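Ticket n° 447 — Synchronisation du stock en échec après mise à jour de Tesura
Client : Womadmont (pierres et plateaux décoratifs)
Ouvert par : Renu Tripathi
Assigné à : Abhishek Vishwakarma, support Mevisik
Priorité : haute
Statut : résolu, en observation
Date d'ouverture : 7 février 2022

Description initiale (R. Tripathi)
Depuis le passage à la nouvelle version du connecteur Tesura, les fiches produits ne remontent plus vers la boutique. Le traitement de nuit démarre, puis s'arrête sans message côté interface. Les prix s'affichent, les quantités restent figées à leur valeur de la veille. Redémarrage du service effectué deux fois, sans changement. Fiche concernée en premier : plateau marbré foncé, veinage doré.

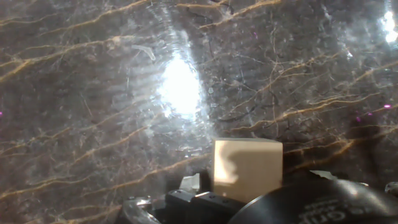 Le journal d'import est joint au ticket. L'erreur apparaît à la ligne 497 : « délai dépassé, verrou non libéré ». Même erreur sur les deux tentatives manuelles du matin.

Suivi 1 (A. Vishwakarma)
Journal reçu. Le verrou est posé sur la table des quantités par la tâche d'import et n'est pas rendu à la fermeture de la session. Merci de transmettre :
- le fichier de configuration du connecteur ;
- la version exacte du serveur de base de données ;
- la liste des tâches planifiées entre minuit et six heures.
Ne pas relancer l'import d'ici là, chaque tentative ajoute une session orpheline.

Suivi 2 (R. Tripathi)
Fichiers transmis. La liste comporte 19 tâches planifiées. Deux d'entre elles portent le même nom, je ne sais pas laquelle est active. L'hébergement est assuré par Nautiyal, qui n'a rien modifié de son côté depuis octobre.

Suivi 3 (A. Vishwakarma)
Doublon confirmé. La mise à jour a recréé la tâche d'import sans supprimer l'ancienne. Les deux démarrent à la même minute et se bloquent mutuellement. Six sessions orphelines trouvées sur le serveur.
Actions effectuées :
1. Arrêt du service connecteur.
2. Fermeture des sessions orphelines.
3. Suppression de l'ancienne tâche planifiée.
4. Vidage du cache des fiches.
5. Redémarrage du service, import manuel sur une seule catégorie.
Résultat : import terminé sans erreur, quantités à jour sur la catégorie testée. Import complet lancé ensuite, terminé également.

Suivi 4 (R. Tripathi)
Quantités correctes après contrôle. Reste un point : sur les fiches de la catégorie petits objets, la vignette n'apparaît plus. L'original est pourtant bien présent dans le répertoire médias.

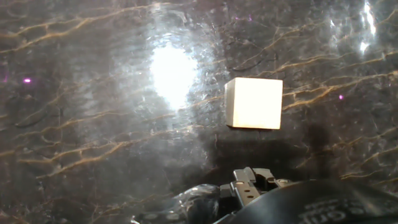 Petit cube blanc crème sur surface foncée d'aspect marbré

Suivi 5 (A. Vishwakarma)
Effet du vidage de cache : les vignettes ne sont pas régénérées automatiquement pour les catégories sans mouvement de stock. Commande de régénération lancée à la main, vignettes de nouveau visibles. Je laisse le ticket en observation jusqu'au prochain traitement de nuit. Le correctif de la procédure de mise à jour (contrôle des tâches existantes avant création) est transmis à l'équipe Tesura.

Suivi 6 (R. Tripathi)
Traitement de nuit passé, aucune erreur au journal. À voir avec vous : peut-on recevoir une alerte par courriel quand un verrou n'est pas libéré ?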